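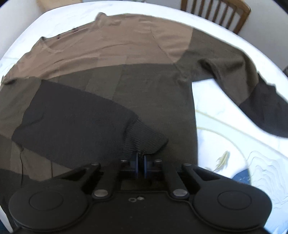
**faltkante**
Moderator, Bereich »Aufnahmen mit Handgreifer«

**Thema: Regeln für Vorführungen mit dem Handgreifer, Entwurf 2**

Guten Tag zusammen,

ich habe die Anmerkungen zum ersten Entwurf eingearbeitet und stelle jetzt den zweiten zur Diskussion. Deutsch ist nicht meine erste Sprache. Wenn eine Formulierung missverständlich ist, bitte ich um Korrektur, weil in einer Regel ein falsches Wort mehr Schaden macht als in einem normalen Beitrag.

Der Entwurf gilt für das Clomari-Projekt, also für Kleidung und für Gegenstände aus dem Haushalt, die auf einem Tisch oder auf einer anderen Fläche liegen. Gemeint ist immer die Aufnahme durch die Kamera am Greifer.

1. Vor dem Start wird der Greifer einmal ganz geöffnet und einmal ganz geschlossen. Beide Fingerpolster müssen dabei im Bild sein.
2. Das Kleidungsstück liegt zu Beginn flach. Ärmel dürfen schon eingeschlagen sein, wenn die Aufgabe in Cloloser als »Teilschritt« angelegt ist.
3. Ein Ärmel wird am Bündchen gegriffen. In der Mitte des Ärmels wird nicht gegriffen, außer das Bündchen liegt unter dem Stoff.
4. Die freie Hand bleibt außerhalb des Arbeitsbereichs. Wird sie gebraucht, bekommt die Episode das Merkmal »zweihändig«.
5. Nach dem Loslassen bleibt der Greifer kurz offen stehen, bevor er wegbewegt wird.
6. Eine Episode wird nie nachträglich gekürzt, damit ein Fehlgriff verschwindet.
7. Was im Hintergrund steht, wird während einer Episode nicht verändert.

Bei Regel 3 denke ich zum Beispiel an einen Strickpullover wie oben. Das gerippte Bündchen ist dunkel, der Körper olivgrün, und der Ärmel liegt quer darüber. Für die Kamera ist der Unterschied zwischen den zwei dunklen Tönen klein, aber die Rippen helfen, die Kante zu finden. Darum möchte ich das Bündchen als festen Griffpunkt haben.

Ich bitte um Rückmeldung zu jeder Regel einzeln, mit Nummer.

---

**nadelbrett**

Zu 3: Einverstanden bei Strick. Bei Hemden mit Manschette greife ich lieber knapp oberhalb der Manschette, weil der Knopf sonst zwischen die Polster gerät. Kann man »Bündchen oder Saum, ohne Knopf« schreiben?

Zu 2: »Flach« reicht mir nicht. Der eine streicht alles glatt, der andere wirft das Teil hin und nennt das auch flach. Später wundern wir uns, warum die Ergebnisse streuen.

---

**wattmeer**

Ich bin gegen eine strengere Regel 2. Wer nur glattgestrichene Pullover aufnimmt, bekommt ein Modell, das nur mit glattgestrichenen Pullovern arbeiten kann. Das haben wir bei der Lieferung von Hafþórsson gesehen. Dort war jedes Teil wie mit dem Lineal ausgelegt, und in der ersten echten Küche ging gar nichts mehr.

Zu 7: Der gleiche Einwand. Während einer Episode, gut. Aber bitte nicht, dass jemand daraus »immer derselbe Tisch« macht. Tischdecken mit Muster sollen ausdrücklich erlaubt sein.

---

**faltkante**

@nadelbrett: Der Zusatz mit dem Knopf ist gut, ich übernehme ihn. Er passt auch für Knopfleisten an der Schulter. Dort soll man beim Falten ebenfalls nicht auf der Leiste greifen.

@wattmeer: Ich verstehe den Einwand, aber ich glaube, wir sprechen von zwei verschiedenen Sachen. Die Streuung in den Ausgangslagen soll geplant sein. Jetzt ist sie zufällig und hängt davon ab, wer aufnimmt. Mein Vorschlag: In Cloloser gibt es ein Pflichtfeld »Ausgangslage« mit den Werten *glatt*, *faltig* und *Haufen*. Dann darf alles vorkommen und man kann es nachher trennen.

Gemusterte Decken sind schon jetzt erlaubt. Ich schreibe es trotzdem hinein.

---

**wattmeer**

Mit dem Pflichtfeld kann ich leben.

---

**kugelgelenk**

Ich lese hier sonst nur mit, aber zu Regel 6 muss ich etwas sagen. Im letzten Clomari-Satz waren 858 Episoden. Nach der Durchsicht sind 816 geblieben, und von diesen tragen 79 den Vermerk »Fehlgriff mit Korrektur«. Für uns waren gerade diese sehr nützlich. Das Modell lernt daraus, dass man nach dem Abrutschen noch einmal öffnet und neu ansetzt.

Aussortiert haben wir nur, wo die Zeitstempel von Kamera und Fingerweite nicht zusammenpassten. Also bitte Regel 6 so lassen und keine Ausnahme einbauen.

---

**nadelbrett**

Doch, eine Ausnahme braucht es. Wenn eine fremde Person durchs Bild läuft oder ein Brief mit Adresse auf dem Tisch liegt, muss man eingreifen dürfen. Das ist keine Schönung.

---

**kugelgelenk**

Dann aber die ganze Episode löschen. Wer anfängt zu schneiden, schneidet auch an anderen Stellen.

---

**faltkante**

Ich schließe mich kugelgelenk an. Löschen und neu aufnehmen, mit einer Notiz im Protokoll. Es kostet Zeit, aber die Regel bleibt dann in einem Satz erklärbar.

Offen ist noch der Teil mit den großen Gegenständen. Er kommt in einen eigenen Abschnitt, weil die Regeln für Stoff dort nicht passen.

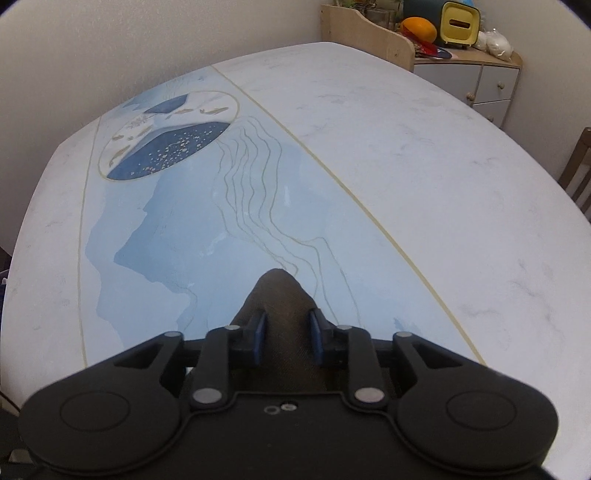 *Arbeitskreis Handgreifer im Treveo-Forum*

**Abschnitt B: Große und starre Gegenstände**

B1. Der Gegenstand liegt stabil, bevor die Aufnahme beginnt. Auf einem gewölbten Brett prüft man mit der Hand, ob es kippt.

B2. Lackierte oder bemalte Flächen werden mit den Fingern nicht gedrückt und nicht gekratzt. Bei einem Surfbrett mit bemaltem Feld kann man auf der unbemalten Seite üben und erst dann zur bemalten wechseln.

B3. Ist der Gegenstand größer als der Bildausschnitt, soll ein Merkmal sichtbar bleiben, an dem man die Lage erkennt. Beim Brett ist das die Nase oder der Stringer.

B4. Körperteile der aufnehmenden Person sollen nicht zwischen den Fingern und dem Gegenstand stehen. Ist es nicht zu vermeiden, wird die Episode mit »Verdeckung« markiert.

B5. Werkzeug und Tücher bleiben liegen, wo sie zu Beginn liegen.

---

**wattmeer**

B4 ist unrealistisch. Wer am Boden oder auf einer niedrigen Fläche arbeitet, kniet oder sitzt. Wo soll das Bein hin? Auf dem Foto ist zwischen den Polstern auch etwas Graubraunes aus Stoff zu sehen, ich halte es für ein Knie. Nach B4 ist das schon ein Verstoß.

---

**faltkante**

Ich lese es auch als Knie, und es deckt den unteren Teil der Malerei ab. Ein Verstoß ist es nicht, es bekommt die Markierung. Die Regel sagt »soll«, und das ist von mir mit Absicht gewählt. »Muss« steht im Entwurf nur bei Regel 1.

---

**nadelbrett**

Dann schreib bitte am Anfang hin, was »soll«, »muss« und »darf« bedeuten. In unserem Team würden drei Leute das »soll« als »muss« lesen und einer als »wenn ich Lust habe«.

---

**brandungsrand**

Ich repariere Bretter und bin über einen Link hierher gekommen. Zu B2: Drücken ist weniger das Problem, Sandkörner unter dem Polster sind es. Vorher die Polster abwischen und das Deck auch. Leichte Schrammen auf dem weißen Teil hat jedes gefahrene Brett, aber in der Malerei ärgert man sich lange darüber. Und bitte nie an der Nase anheben, wenn der Greifer nur eine Seite hält.

Frage von einem Laien: Warum überhaupt ein Brett mit so viel Zeichnung? Der Kreis mit den kleinen Fischen und den langen Linien darunter, die wie Tentakel aussehen, das muss die Kamera doch verwirren.

---

**kugelgelenk**

@brandungsrand: Muster sind für uns kein Nachteil, die Kamera findet daran ihre eigene Bewegung leichter. Schwierig ist eine weiße Fläche ohne Merkmale. Auf der unbemalten Hälfte hätte ich eher Sorge um die Positionsschätzung.

---

**wattmeer**

Dann widerspricht das aber B2, wo man auf der unbemalten Seite üben soll.

---

**faltkante**

Richtig, danke. Ich formuliere B2 neu: »Üben auf der unbemalten Seite, ohne Aufnahme. Bei der Aufnahme soll ein gemusterter Bereich oder die Kante des Gegenstands im Bild sein.« Der Hinweis mit dem Abwischen der Polster kommt als B6 dazu, und das Anheben an der Nase auch.

Stand vom 29.1.19:

- Regel 1, 4, 5 und 7: unverändert, bei 7 mit dem Satz über gemusterte Decken
- Regel 2: mit Pflichtfeld »Ausgangslage«
- Regel 3: »Bündchen oder Saum, ohne Knopf«
- Regel 6: keine Kürzung, bei privaten Inhalten ganze Episode löschen
- B1, B3, B4 und B5: unverändert
- B2: neu formuliert
- B6: neu
- Vorspann mit »muss«, »soll« und »darf«: schreibe ich noch

Einsprüche bitte hier, nicht per Nachricht an mich. Im März soll der Text fest sein, damit er in Cloloser hinterlegt werden kann.

---

**wattmeer**

Bei B4 bleibe ich dagegen. Mit »Verdeckung« wird man die halbe Sammlung markieren, und dann filtert niemand mehr danach. Mindestens sollte man angeben, ob die Fingerspitzen verdeckt sind oder nur der Gegenstand.

---

**faltkante**

Die Unterscheidung finde ich vernünftig. Kannst du einen Satz dafür vorschlagen? Bis dahin lasse ich B4 als »strittig« stehen.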